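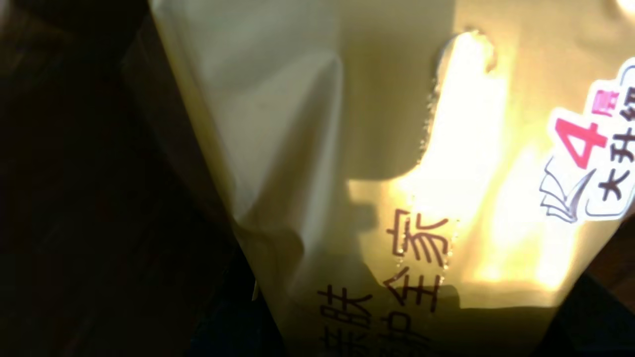 How fast does light go?

Light is the fastest thing there is. In empty space it covers 299,792 kilometers every second. In one second, a beam could go more than seven times around the Earth.

Even so, light needs time to get from place to place. Moonlight takes a little over one second to reach your eyes. Sunlight takes roughly eight minutes. When you see the Sun come up, you are seeing it as it was before you brushed your teeth. (Never look straight at the Sun, even with sunglasses on.)

What is a light-year?

A light-year sounds like a length of time, but it is a distance. It is how far light goes in one year. Scientists use it for stars because the number of kilometers would be too long to write down.

Think of a star that is 697 light-years away. Its light left when people wrote books by hand and had no telescopes. The light has been on its way ever since, and tonight it lands in your eye. If the star changed color today, people on Earth would have to wait another 697 years to find out.

Does light ever slow down?

Yes. Light moves more slowly through water and glass than through empty space. When it goes into water at a slant, it also bends. Put a straw in a glass of water and look from the side – the straw seems broken at the top of the water. Take it out and it is straight again.

Try it: the pretend star

You need two people and a big field.

Razia stands at one end and is the star. Mathis stands at the other end and is the Earth. Razia walks toward Mathis carrying a red card, which is her light. Before she sets off, she leaves a blue card on the ground to show that the star has now changed color. What color does Mathis know about when she arrives? Only red. The news about blue hasn't started its walk yet.

Words to know

Beam: a line of light going one way.
Light-year: the distance light goes in one year.
Telescope: a tool for looking at things far away.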